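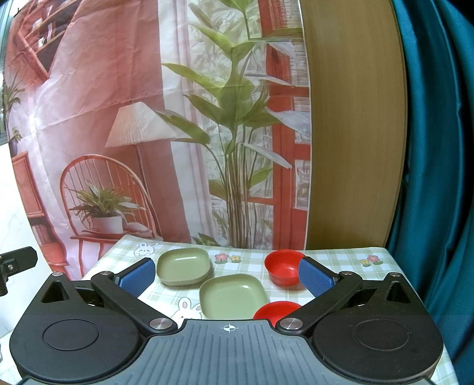 OK quick one, lunch break, sandwich in the other hand. The coilovers are ON. Finally.

For anybody who missed the last post (April, I know, I know) the hatch was still on stock springs with 417 miles on the new bushings and a rear end that hopped over every expansion joint on the Flalmont road. Drove me nuts. So I ordered the Trorneck street kit. Not the track one. I have a back and I'd like to keep it.

Total came to $1435 with shipping and the top mounts. Ouch. Lavoie had it cheaper but a nine week wait, no thanks.

Fronts went in easy. Rears, not so much. Left lower bolt was siezed solid, two rounds of penetrating oil, then a longer bar, then some words. Xiaoqing Xue came over with her impact gun and it was out before I'd found my gloves. I owe her dinner.
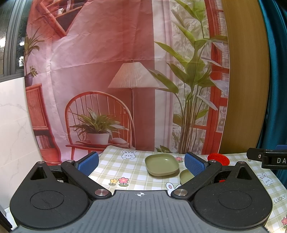
Checkered cloth on the table, red and pink room on the backdrop.

Ride height. Went down an inch and a bit in front, slightly less in back. Tires clear at full lock, no rubbing so far — haven't had four people in it yet though. Damping is at 9 clicks from full soft up front and I'm leaving it there until the alignment's done. Which is Tuesday, at Jatolport, assuming they don't bump me again.

First drive impressions. Much flatter in corners. Turn-in is sharper, almost too sharp on cold tires. Small bumps you feel more, big ones less, weird but I'll take it. The steering wheel sits off center to the left, that's the alignment, not the kit. Also a clunk at parking lot speed from the right rear. Probably the sway bar link, I reused the old ones. Dumb.

Huguette Charbonneau asked in the comments if the kit fits the wagon. Fronts yes. Rears no, different lower mount, you need the longer fork and I don't have the part number on me. Will dig it up.

Next up is pads and fluid, then maybe wheels if the budget recovers — it won't. Gotta run, back to work in 4 minutes. More after teh alignment.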